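Bottles, bins and a lot of tape: an afternoon with the Calimlim robotics club

7 May 2019

The club meets after last bell and there's never enough time. That's the first thing anyone says when you sit down with them. Second thing is don't lean on the table.

I got most of an hour with the student who leads the bottle team, in between runs. Club rules say no student names in print, so none here. She talks fast. So did I.

The project is for the sorting round at Lurkeck, the regional student meet held later this month. Each team gets a pile of empties and a set time to sort them. Teams pick their own arms and write their own code. Calimlim went with two arms, which most of the other schools in the league don't bother with.

"Everybody told us one arm is plenty," she said. "And for the easy bottles, sure. But then you get one lying the wrong way and you spend your whole round poking at it."

Why bottles at all? She shrugged. The meet sets the task, last year it was blocks. "Blocks are nice. Blocks are hard and square and they stay where you put them. A bottle rolls. A bottle squishes. The light goes right through it and the camera gets confused about where it even is."

The squishing took up most of the winter. Grip too hard and the side caves in and the bottle pops out like soap. Too soft and it slides. They ended up with a grip setting that closes in small steps, checks, closes again. It's slow. She knows it's slow.
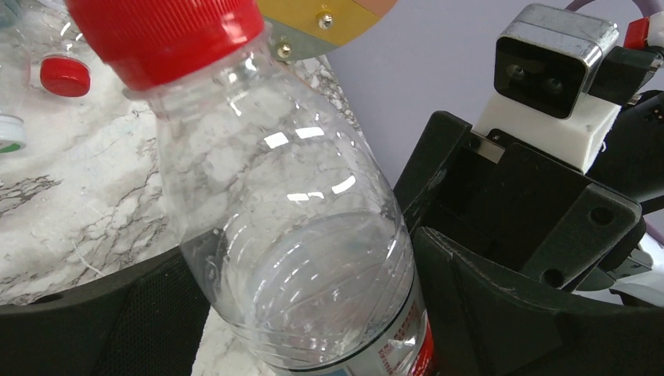 A red-capped bottle in the gripper, with spare caps on the table.

Caps are their own headache. Under the meet rules a cap that comes off in a run counts as litter and costs points, "which is so petty," she said, then took it back and said it was probably fair.

I asked how the work gets split. Two students on code, three on what she calls "the arm stuff," meaning mounts, cables, pads, anything with a screw. The code side uses Derel, a planning program put together by an older class at the school and handed down. Nobody has the full manual. There is a binder, parts of it are in pencil.

"Derel is good at not crashing the arms into each other. It's really good at that. It's so good that sometimes it just won't move." She laughed. "You'll be waiting and waiting and both arms are like, no, you first."

The fix was to give each arm its own side and a strip in the middle they take turns in. Took two weeks, and one of those weeks was a typo. A missing minus sign. She asked me to put that in so the person who typed it would have to read it. (It was her.)
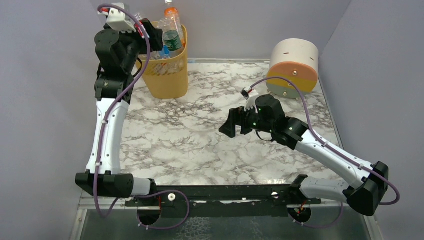
What happens when the program can't tell which bottle is on top?
It takes a second look from a different angle, and if that doesn't settle it, it skips that bottle and comes back at the end of the round.

Money comes up, it always does. Sultent, a machine shop across town, gives the club scrap stock and lets them use a drill press on weekends. The rest is a bake sale and whatever the school has left in May, not much. The spare finger pads are gone already. If one tears at the meet they'll be cutting a new one in the hallway.

"We practiced that too," she said. "Cutting a pad. We timed it. I'm not telling you the time."

What I wanted to know was whether she thinks they can win. Long pause. She got up, fixed something on a laptop, came back.

"I think we can finish. Last year we didn't finish. The arm froze in the second run and we stood there for the rest of the clock with our hands in our pockets, it was horrible. So finishing would be good. If we finish I think our score is pretty OK."

Pretty OK against who? She named a school up north with a faster arm, and said their sorting is sloppy. Then asked me not to print the name of the school. Fine.

She's a senior, so this is her last meet. The younger kids get the binder. She's been writing in it at lunch, in pen this time, mostly a list of things that broke and what they tried first. I asked to see a page. It said CHECK THE CABLE CLIPS BEFORE YOU BLAME THE CODE, underlined hard enough to go thru the paper.

"That one's from experience," she said.

Does she want to keep doing this after school's out? Maybe. She likes the arm stuff better then the code, likes it when a thing is loose and then it's tight and you can feel the difference. Her parents want engineering. She said she'd be happy in a shop too, somewhere like Sultent, if they'd have her.

By then somebody was calling her back to the table for another run. She was already standing. Last question, quick one - what does she do with the bottles when the season's over?

"Recycle them," she said. "By hand."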